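March, Bernton workshop
Fridge task pack, trial licence, second look

Kettle on, everyone else gone home, so I'm writing this up while I still remember what I pressed. We've had the Skodonura kitchen pack on trial for a bit now and I owe Matvii a proper opinion before the licence lapses, and he will (quite rightly) want more than "it's nice".

Getting it going was easier than last time. The installer still puts its scene files somewhere daft and you have to point the launcher at them by hand, but once that's done it loads without grumbling. I kept the default kitchen and only swapped in our own reach planner, the one we've been calling Noria, as I wanted to see how it coped with somebody else's furniture before we start fiddling with ours.

What I like, and I do like it a lot, is that the fridge behaves like an awkward box. You've got both doors to think about, the shelves are close enough together to make the elbow a nuisance, and the bins on the inside of the right-hand door are right where you'd want to swing through. Our old test cupboard was far too kind to us!

Ran 40 reaches to the upper shelf with the stock planner first, then the same again with Noria. Stock clipped a door bin on 3 of them. Noria clipped 2, so I'm not going to crow about it, and both of ours were on the way out, with the elbow trailing. I'd like to try a slower retreat before blaming the planner.

Grumbles so far. The manual is thin on contact settings and I spent more than 2 hours on friction alone, most of it wasted. Shadows are soft and pretty but I can't find a way to turn them off for the quick runs. Support did answer my email, very politely, and pointed me back to the same page of the manual.

Paused one of the Noria runs going in for the little green target at the front left of the top shelf, tight up by the open door:

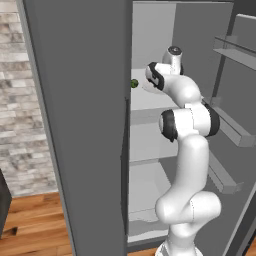

Still to do
Slower retreat, as above, and log the elbow separately.
Same target pushed further back on the shelf. Fawzy scene as well if the licence covers it, I think it does but the wording is woolly.
Ask Matvii Nazarenko whether we're paying per seat or per machine, it makes a big difference to us.
My leaning at the moment is yes, buy it, but the smaller bundle. Leaving the settings file on the shared drive under Bernton, please don't tidy it.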